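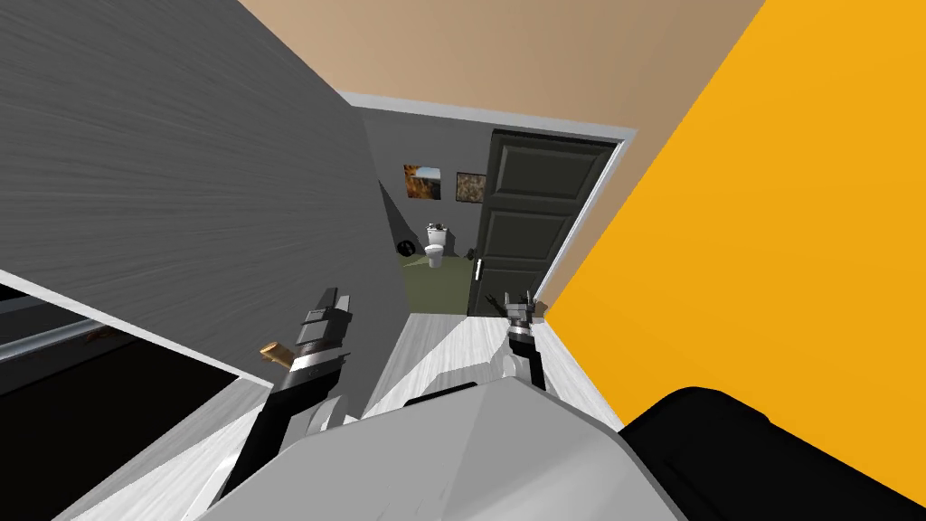 *Sim view from the head, hallway run, both grippers raised.*

**kirui_bench** wrote:

Render is from the build in our shared workshop. The base is modeled as a single collision capsule and both arms are live. The task is to drive down the hall and stop at the bathroom doorway. The planner refuses the path with the arms raised like this and accepts it with them folded. I would like to keep them up so the grippers stay in view of the head camera.

Config is stock except for the inflation radius, which I set to 50 mm. Planner is the Grindudura fork, February build.

**esorrentino** wrote:

What is the camera roll? Your walls and floor lines run diagonally. If that roll is in the camera transform only, fine. If it is in the base frame, the planner thinks the robot is leaning into the orange wall.

**kirui_bench** wrote:

Camera only. Base frame prints level. I checked with the transform dump before posting.

**manilmont** wrote:

Then it is the arms. Each link gets inflated separately, and you have two of them out in front of the body in a narrow hall. Fold them. A camera view of the grippers is worth nothing while the base is driving.

**esorrentino** wrote:

Disagree. If a gripper drifts during the drive I want to see it. Joint encoders on a home build are only as good as the last homing.

**manilmont** wrote:

In simulation the encoders are perfect.

**esorrentino** wrote:

He is not going to leave it in simulation.

**rungnapa_t** wrote:

Look at the knob near the left gripper, the brass-colored one on the white edge of the black cabinet. Does it have its own collision mesh? I had a Kedivico furniture pack where every knob was exported with a bounding box far larger than the part. Turn on the collision overlay and post the numbers.

**kirui_bench** wrote:

Overlay is on. The knob's box is bigger than the knob by a factor of 2 on each axis. It overlaps the inflated left gripper at the start pose, so the plan fails at step zero. Replaced it with a convex hull. The planner now accepts the path with the arms up.

Does the open door at the far end need the same treatment? It swings inward and I have it fixed.

**rungnapa_t** wrote:

Check the handle. The panel itself should be a plain box.

**manilmont** wrote:

I would still fold them. Passing the planner with a hull mesh and 50 mm does not mean there is margin for a real base with wheel slip.

**kirui_bench** wrote:

Noted. I will log minimum clearance for both poses and put the file in the build folder.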